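Datenkarte **Purkow / Flaschen wegräumen**, Stand Juni. Pflege: Iwona Piątek

Inhalt: Tisch abräumen, leichte Sachen, vor allem Plastikflaschen. 941 Durchgänge, davon mehr als 400 mit Flasche. Rest Verpackungen u. Kleinkram, noch nicht sortiert.

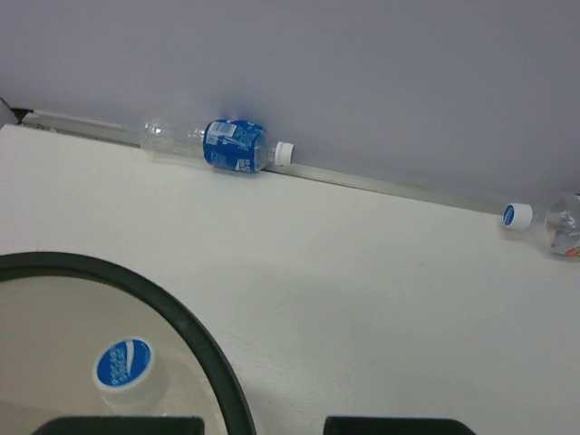
Flaschen bitte immer einzeln eintragen, auch wenn zwei beieinander liegen. Lage = Richtung des Halses. Bei der Flasche mit blauem Etikett also `rechts`, bei der mit dem zerknitterten Stück daneben `links`. Deckel drauf: `zu`. Marke egal, Füllstand weglassen.

Felder:

- `ding`: flasche, becher, deckel, packung
- `lage`: links / rechts / steht
- `ziel`: Behälter oder `-`
- `notiz`: kurz, kein Roman

Ordner `hovusholm/` ist alt, nich mehr anfassen. Neues nach `duan/`, max. 100 pro Unterordner.

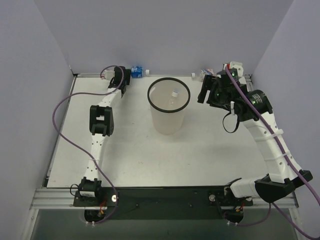
Was gilt als weggeräumt?
Alles, was im Behälter steckt, auch wenn es oben rausschaut. Danebenliegende Deckel bekommen eine eigene Zeile.

TODO: Doppelte Zeilen in `duan/` löschen, Feldnamen mit Flarneck abgelichen.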